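Ticket 601: Lantern walk listing shows wrong evening and drops second procession
Product: Pelleo events calendar, festival module
Reported by: Kartini Simanjuntak, listings desk
Assigned to: Sulastri Pasaribu
Priority: High
Status: Closed, one follow-up open

Summary
The public page for the Nirlow Lantern Festival lists the opening walk one day early. The second procession (temple gate to river steps) is missing from the page but present in the editor. The printed program is correct.

Reported behavior
Kartini entered the festival as a single parent event with 65 child entries: processions, food stalls, music, the candle blessing and the closing meal. In the editor all 65 appear. On the public page there are 64. The opening walk starts at sunset in Nirlow and should sit on the first night. The page puts it on the eve, under the heading for the fasting day. Two readers wrote in asking if the walk had been moved.

Steps to reproduce
1. Open the festival parent event in the editor.
2. Set day boundary to "sunset".
3. Add a child entry with a start time after sunset.
4. Publish and view the page logged out.

Result: the entry is filed under the previous date. Expected: the entry is filed under the date entered.

Log

Entry 1 (SP). Reproduced on the test copy. Cleared page cache, no change. The stored start time is correct, so the fault is on the display side. The missing procession is not a permissions problem; its visibility flag matches the other children.

Entry 2 (SP). Checked the feed from Goh, the lunar date converter. Goh returns the festival's first day correctly and already treats the day as starting at sunset. Our template then applies the sunset rule again and moves the entry back one day. Daytime entries are not touched, which is why the stalls and the closing meal look fine.

Entry 3 (KS). Confirmed with the temple office that the walk is on the first night and has not moved. Please do not fix this by typing in a false date. The same record feeds the radio announcements and the program proof.

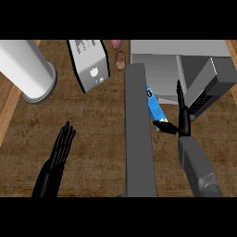
Entry 4 (SP). Agreed, no false dates. Removed the second sunset adjustment from the template and rebuilt the page on the test copy. Opening walk now files under the first night. Candle blessing, which was also wrong but had not been reported, is corrected too. The procession is still missing.

Entry 5 (SP). Found the procession. The description field on the public side holds 900 characters. The procession entry runs longer than that – it carries the full route, the order of the drum groups and the street closures – and Zoro, the import filter, discards an over-length entry without writing an error. Kartini, can you move the street closures to the notes field?

Entry 6 (KS). Done. Street closures are in notes, route and drum order kept in the description. Republished on test. Procession shows between the children's lanterns and the river blessing, in the right order.

Entry 7 (SP). Both changes applied to the live site. Logged-out view shows 65 entries. Compared the night program against the printed copy line by line, no differences.

Resolution
Duplicate day-boundary adjustment removed. Over-length description shortened by the editor.

Follow-up
Zoro should report a rejected entry instead of dropping it. Opened as a separate request. The harvest fair in November uses the same template and should be checked before its listings go live.

Last updated: January 14, 2018

Contact the listings desk | Copyright Pelleo | Back to top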